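Setting Up the Nineck Cell: Notes on Fixture Alignment and Routine Care

The following notes record how the Nineck cell is configured in simulation and then maintained on the shop floor at Windley.

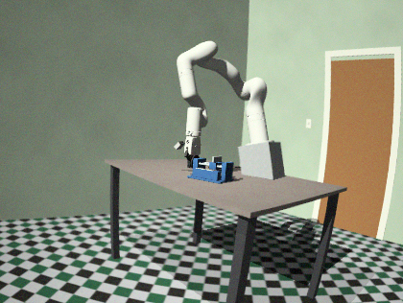

Lotte Declercq wrote in response to the previous entry that the order of work seemed to her the wrong way around. In her view the fixture should be bolted down first and the arm taught to it afterward, and any time spent on a model before the hardware is square will be spent a second time when the numbers fail to agree.

Her objection is a fair one and deserves a full reply. At Windley we did work in that order for the first two cells. The fixture was placed by eye, the arm was taught by hand, and the taught points were then treated as the reference for everything else. The difficulty appeared at the first repair. When the Grosell fixture on the second cell was removed for cleaning and put back, all 44 taught points had to be checked individually, and the cell was out of service for most of a shift.

For Nineck, the model is the reference. The pedestal, the table and the fixture each have their own coordinate frame, and every approach point is stored relative to the fixture. If the fixture is moved, one frame is corrected and the points follow. Lotte is right that this places a heavy demand on the measurement of that frame, and the procedure below reflects it.

The arm is first brought to its home position and the drives are left on for 15 minutes before any measurement is taken. A pointed probe is then fitted in place of the fingers. The probe is touched to three marks on the base plate of the fixture: the origin, a point along the long side, and a point along the short side. The three marks are recorded, the arm is sent home, and the sequence is repeated until there are 3 complete sets. Sets that disagree by more than the tolerance on the cell sheet are discarded, and the cause is found before work continues. In our experience the cause has usually been a loose probe or dirt under the plate.

Once the frame has been accepted, the fingers are refitted and the approach is run at 9 percent speed with one person at the stop button. The first run ends above the fixture. The second descends to the working height with no part loaded. Only on the third is a part placed in the holder. Daryna Kravchuk supervised these runs at Nineck and asked that the height above the end walls be increased in the model before the second run. The change was made, and it has been kept.

Routine care of the cell is as follows.

At the start of each shift: wipe the base plate and the inside faces of the fixture. Inspect the finger pads for wear. Run the home check and enter the result in the log.

Every month: check the torque on the pedestal bolts in the sequence given on the cell sheet. Examine the cable at the wrist through its full range of motion. Touch off the three marks and compare them with the stored frame.

After any collision, however slight: stop the cell, remove the part, and measure the frame again in full. A visual inspection is not sufficient.

One matter remains open. The Thepsuriya gripper pads ordered in January are slightly thicker than the set they replace, and the tool length stored in the controller has not yet been revised to match. Chak-lun Yeh has proposed keeping a separate tool entry for each type of pad. I am inclined to agree, provided the entry in use is written on the card at the cell. Until this is settled, the older pads remain fitted and the new ones are to stay in the parts cabinet.

Corrections to the procedure may be sent to me or left in the comments.

Octavian Mocanu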